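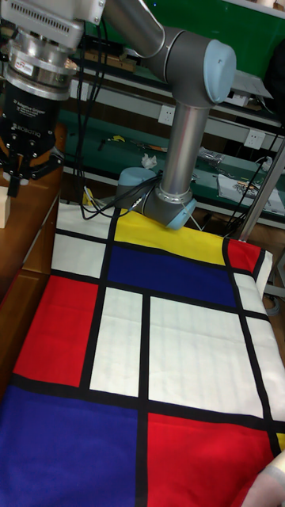
La nappe à carreaux posée à plat, bloc jaune côté fond.

Cahier d'atelier – juillet, 14 h 10
Sheldon Carrier

Repris le tissu imprimé façon Mondrian pour l'habillage de table du projet Histia. Grille de gros traits noirs, aplats de couleurs primaires et blanc. À plat sur le bois, le motif se lit bien, le jaune surtout. Le petit rouge du coin arrière droit me plaît moins, il part trop près du bord et on va le perdre dans l'ourlet si on rentre la même marge partout.

Coupon Dultell, réf. 453. Acheté en fin de rouleau, donc pas de deuxième essai dans le même bain. Payé 43 euros, à passer sur la ligne Histia. L'autre réf. (568) est plus épaisse et tombe mieux, mais les noirs tirent sur le brun à la lumière du jour. Je garde la 453.

Points à régler :
– Ourlet : 10 mm sur les côtés, moins au fond pour garder le rouge entier. À tracer à la craie avant de couper quoi que ce soit.
– Droit-fil : les traits noirs ne sont pas tout à fait parallèles à la lisière. Se caler sur les traits, tant pis pour la lisière, l'œil ne verra que la grille.
– Repassage sur l'envers, fer moyen. Sur la chute d'essai, le bleu a lustré quand j'ai insisté sur l'endroit.
– Fil : noir le long des traits, blanc ailleurs. Il reste presque une bobine de blanc dans le tiroir du haut, le noir est à racheter.

Essayé ce matin une bordure en biais noir sur la chute. Ça alourdit, et les angles font une surépaisseur que la machine passe mal. Abandonné. Un simple rentré double suffira.

Pour Liepiņa, ils veulent le même principe en serviettes. Il faudrait choisir où on tombe dans la grille pour que chaque serviette ait au moins une couleur, avec les blancs vers l'extérieur. Gabarit carton à faire avant de leur donner un prix. Demander aussi à Worosska si leur blanc supporte le lavage à 60.

Reste à faire : craie, épingles, coupe du fond.

Atelier textile, cahier partagé – contact : s'adresser à S. Carrier – Reproduction interne uniquement – Haut de page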